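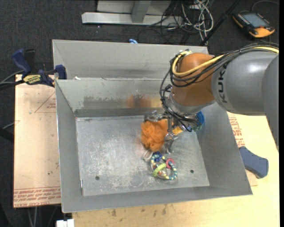 KUKA over the sheet-metal bin, fingers beside the orange fluffy toy, rattle below it.

9th October
Vurnholm workshop, picking cell

Bin is back on the table, bar clamp on the left rim. It used to creep every time a finger touched the floor of it, and all the taught positions went off with it. Retaught the four corners and the center from the pendant. Corners agree with the September values except the rear right, which I typed in wrong last month. Fixed in the Zedik config, old file kept.

Speed override at 50 percent for anything inside the walls. Tried 60, and the wrist cables swing out too far on the left side. The bundle needs another tie near the flange before going any faster. Do not run the joint 6 rotation past the soft limit until then.

Ran the Flindeck planner from the bench PC. First batch:

52 attempts, mixed toys
Fluffy ones: easy, but the fingers drag fibers into the joints. Clean after every session.
Rattle: the ring lies flat and the fingertips ride over it. Going in steeper works better when one finger lands inside the loop.
Anything close to the right wall: planner gives up or picks an approach that would put the wrist into the metal. Correct of it to refuse, but then the toy never gets out.

Depth is bad on the bare metal. The scratched floor and the dividing wall both give reflections, and the segmentation took one for an object twice. Cycle stopped at line 658 of the log both times I replayed it, so at least it repeats. Matte paint or a thin mat on the floor, to be decided. A mat would cover the round holes.

To do
- tie cables at wrist
- ask Ostapchuk for spare finger pads, the thicker ones
- wall margin down a little, retest at low speed
- cables on the carpet behind the bin, still a mess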